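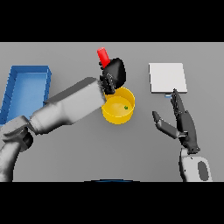

Civum covers the politics of people who are famous for something else: the sitcom dad with a tax plan, the retired shortstop exploring a run for state senate, the singer who endorsed both candidates for Grodton County sheriff in one weekend. We need a staff writer to help us keep up. You'd start in our Civthorpe office, where the desks are gray and the coffee is worse. Everything that comes in overnight gets dumped into one queue, which we call the tray, in honor of the sort of open-topped blue tray you see at the left there, and your first job each morning is to empty it. Most of it is publicists.

What you'd be doing

You'd write 3 short pieces a day and one longer interview a week. You'd listen to podcasts, all the way through, to find the forty seconds in which an actor explains the filibuster. You'd call campaigns to ask if the endorsement is real. You'd read donor filings. In September one of our writers went through 1819 of them and found a game show host giving money to his own opponent, and it was our best-read story of the summer, which by then was over.

Who we're after

Somebody with two years or so of reporting behind them, at a paper, a site, a radio station, wherever. You should know how a primary works and be able to say so in one sentence. You should be fair to people you'd never vote for, including the ones whose albums you own. We don't care who you vote for and would rather not hear about it at lunch.

Pay and so on

Full time, salaried, with health coverage and paid time off. Election nights are long and we buy dinner. The job is funded for two years by the Bodnár Fellowship, which has no say in what we publish and has never asked for one.

To apply

Send a résumé, two clips and a pitch of no more than 106 words to the Civum newsroom, Room 3551, Civthorpe, or use the form on our jobs page. Please don't pitch us a ranking. Applications close 3 October 2022 at 5 p.m.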